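Prustis Retirement Planner, desktop edition - review

Posted 14/01/2019

Prustis is a retirement projection program for households that want to run their own numbers before paying someone to run them. I used version 2 through most of December with a single test household: a married couple, one pension, two workplace accounts, and a small rental property. The same data went into Jokberg, which I have used for several years, so that I had something to check against.

Setup

Installation is routine. Account entry is manual or by CSV file, and there is no direct link to banks or brokers. The import tool read 1,166 transactions from my file and rejected none, but it placed every reinvested dividend in the "new contributions" category. This inflates the savings rate and makes the first projection look far too cheerful. The fix is a rule under Settings, Import, Categories, and it has to be created again for each account. Jokberg handled the same file correctly.

Projections

The engine offers a fixed-rate projection and a random-return simulation. Fixed-rate results matched my own spreadsheet to the dollar in every year except the one in which the pension starts. Prustis counts a full year of pension income whatever the start month. With a start in the fall, that is a large error, and I found no setting that changes it. Entering the pension as "other income" with a partial first year gets around it.

The simulation is slower than I would like on an older laptop, though the output is clear. You get a success rate, a median ending balance and the worst tenth of results, all in today's dollars unless you say otherwise. Inflation can be set separately for health costs. Return assumptions are shown on the same page as the results, where they belong.

Withdrawals

Withdrawal order is fully adjustable, account by account and year by year. This is the strongest part of the program. I moved a block of withdrawals from the taxable account to the traditional IRA for the years before Social Security, and the lifetime tax line dropped by $1,747. The tax tables are federal only. State tax is a flat percentage that you type in yourself.

Reports

The full report for my test household ran to 324 pages, most of them monthly tables. The short report is the one to print. Charts use thin gray lines that are hard to tell apart on paper, and the PDF export ignores the font size setting.

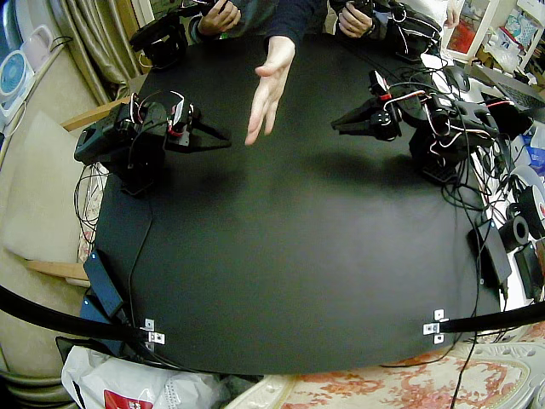
Two arms and a hand over a round black tabletop.

Support

I sent one question on the pension issue through the help form. The reply confirmed the behavior and gave no date for a change. The manual, written by Ó Conaill, is well organized and has a proper index. Basard sells the license on its own site, and the license covers two computers.

Pros: flexible withdrawal order, visible assumptions, good manual.
Cons: pension start year, dividend import, flat state tax, weak charts.

I will keep Jokberg for tracking and use Prustis for withdrawal planning until the license runs out.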